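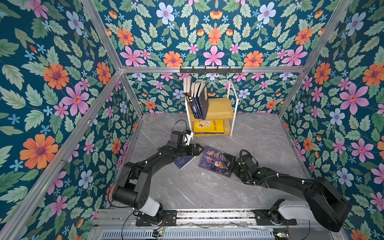

The Voltby student robotics club has spent the spring term on the shelving task set out in our December proposal to the Khondokar fund. Students teleoperate a pair of arms to pick up books and return them to a small shelf, and the recordings are used to train a control policy. The cell is now complete. Both arms ride on a rail along the front, and the two-tier wooden shelf stands against the back wall under a hook rack. Most of the books are dark, which makes the task harder than the one we ran last year. A book lying flat on the marble-patterned floor is still the slowest case, and students now practice it with one gripper at the edge of the cover.

Work completed to date

The club has recorded 3,101 attempts. Of these, 849 were set aside after review, mostly for dropped books or late starts. The rest have been labeled and copied to the Prekska server. Students have put in over 40 hours at the controls, working in pairs and switching roles halfway through each session.
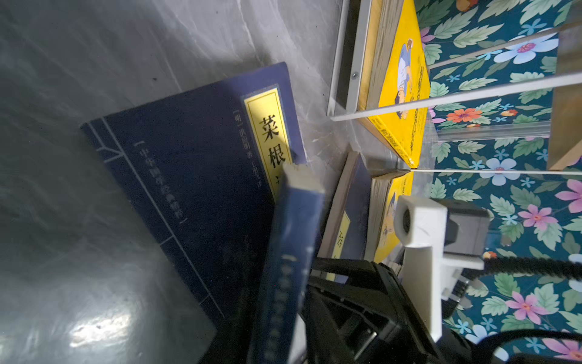 Navy and yellow books near the shelf, with one gripper at lower right.

Problems

Thin paperbacks bend when gripped by the cover. We have ordered softer finger pads from Brosow and will repeat the paperback trials when they arrive. Cable routing on the arms also cost us 3 sessions.

Next steps

Train the first policy on the flat-book recordings, then test it with titles the students have not handled. No change to the budget is requested.

Submitted June 7, 2018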